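Search tips, recipes, how-tos... Search
Last updated in July
4 min read

Getting a long game night through on one kitchen table

My household plays a lot of cozy video games, the kind where you water turnips for an hour and call it an evening, and we play most of them in the kitchen. The living room has the big TV, but the kitchen has the chairs, the kettle and the good light. Over the years I've picked up a few habits that keep the games going and the kitchen in decent shape, and since people keep asking me for them I thought I'd finally write them all down in one place.

Start with the handhelds, and start the day before. If you play on Wednesday, plug everything in on Tuesday after supper, controllers included. I keep one power strip for this at the end of the counter farthest from the sink, and every cord on it has a bit of masking tape near the plug with the name of the device written in marker. It looks homely, I know, but it beats tugging at five black cords to find out which one is yours.

Updates are the other thing to get out of the way early. Our favorite this year is Tomoana, a slow little island game where you run a ferry and mend nets, and it does love to download something just as everybody sits down. Open each game once in the afternoon, let it get to the title screen, and close it again. Do the same for anything you play online together. When we were deep in Cilcombe (village life, lots of hedges, a very bossy goose) we lost most of one evening to a single machine that was a version behind the others.

Now, food. Greasy fingers are the enemy of thumbsticks, so I serve things that can be eaten with a fork or a toothpick: cubes of cheese, grapes, melon, little meatballs, squares of cornbread if they're firm enough to spear. Chips I put out at the break, when the controllers are down. A damp washcloth on a saucer beside each player does more good than a whole roll of paper towels, and you can throw the lot in the wash afterward.
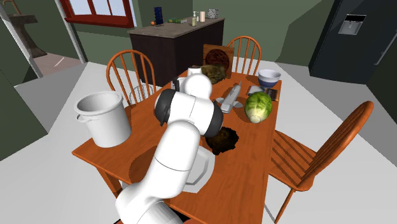

Drinks go on the side of your weaker hand, a little back from the table's edge, and in something heavy-bottomed if you have it. I'm fond of short tumblers. Tall glasses get knocked over by elbows in any game with a boss fight – even the gentle ones seem to have a boss fight tucked away somewhere – and a spill runs straight for the nearest charging port. If one does get wet, unplug it, switch it off, wipe it down, and leave it off until you're quite sure it has dried out. Please skip the hair dryer.

For cleaning controllers I use a soft cloth barely dampened with rubbing alcohol, and a wooden toothpick for the seam where the two halves of the shell meet. Go gently and keep the toothpick nearly flat. Printed letters on buttons can fade if you scrub, so I just dab at those. The rubber on the sticks gets a plain damp cloth and nothing else.

Keep a notebook in the kitchen drawer, too. Mine started out as a list of fish prices for Nista, where a good catch will fetch 900 shells at the night market and only 40 if you sell it to the grumpy man at the dock, and it has grown into something I'd hate to lose. Who was doing what when we stopped, which chest has the copper in it, what we promised to build next. Write it down before you get up from the table, while you still remember.

We set the oven timer for a break, up to 100 minutes if everyone is comfortable and sooner if there are children playing. Stand up, stretch your hands, top off the kettle. I use the time to load the first round of dishes, and then there's hardly anything left to face at bedtime.

One last thing about storage. Game cards are small and kitchens have a great many cracks, so ours live in a flat tin with a hinged lid, and the tin lives on the shelf with the cookbooks. Only take out the one you're playing. We once hunted 2 days for our copy of Omex and found it in the silverware tray, under the teaspoons.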